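Desk reset, finally

July 2025
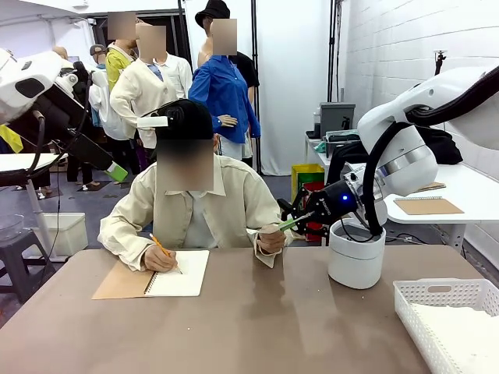

Pencil, notebook, white pot. Back to basics.

Ok quick one, lunch is nearly over. Been meaning to write up the desk thing for ages. Rule is simple: one spiral notebook, one pencil, one pen in a colour I can find (green!!) and a pot to chuck it all in. Everything else goes in the white basket or goes home.

Jasmina reckons I had 100 pens in the old drawer. Possibly. Half were dead. Kept 15, gave the rest the scribble test and binned teh duds.

Notebook has to lie flat, thats my only fussy bit. Cardboard cover, folds right out, no fighting the spine. Tried a Grovance planner in April, lovely colour, wouldn't stay open. Wiroj has it now.

Still to sort: the cable drawer. Ugh. And labels for the baskets, if Vikas ever gives my label maker back.

More next week, gotta run, kettle's on.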